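4. Registering for a module at Terklow

This section is for students who already hold a place on the certificate or diploma in theology and need to choose modules for the coming term. If you have not yet been admitted, go back to section 2. Section updated September 17, 2025.

Before you start

Have your student number and your module handbook to hand. Module codes in the printed handbook from July are still correct, apart from TH752 (Missions in the Modern North), which has moved from Westerberg to the Jikbridge study centre. Its tutor is still Aslak Myklebust.

4.1 Choosing modules

1. Sign in to Bundar, the student records system, and open My Programme.

2. Select the term. The list shows only modules open to your level. To see the full list, tick Show all levels.

3. Select a module to read its outline, reading list and assessment pattern.

4. Press Add. The module moves to your draft list. Nothing is booked at this stage.

5. Repeat until your draft list is complete. Full-time students take three modules a term and part-time students take one or two.

Note: Greek and Hebrew run across two terms. Adding the first part adds the second part to the next term's list. Do not add it again by hand.

Caution: Bundar signs you out after 13 minutes without activity. Draft lists that have not been saved are lost. Press Save draft before you go off to read an outline.

4.2 Sending your list for approval

1. Open Draft list and check the study centre shown beside each module. Several modules are taught at both Westerberg and Jikbridge, and the system picks Westerberg unless you change it.

2. Press Send to adviser. The status changes to Waiting.

3. When the status changes to Approved, press Confirm. Your place is held from this point.

If the status changes to Returned, open the adviser's comment, amend the list and send it again. Advisers for the diploma are listed under Contacts. Gøran Myklebust advises all students on the children's ministry pathway, including those taking single modules.

Caution: Approval alone does not hold a place. An approved list that has not been confirmed will lapse when registration closes.

4.3 Dropping a module

Open Confirmed modules, select the module and press Withdraw. You will be asked for a reason. Withdrawals after the second teaching week appear on your transcript. For fees, see section 6.

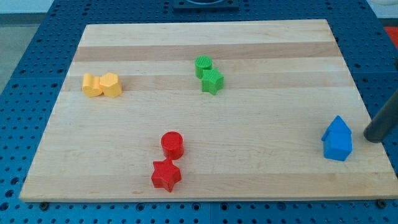 Coloured plastic shape blocks on a wooden board.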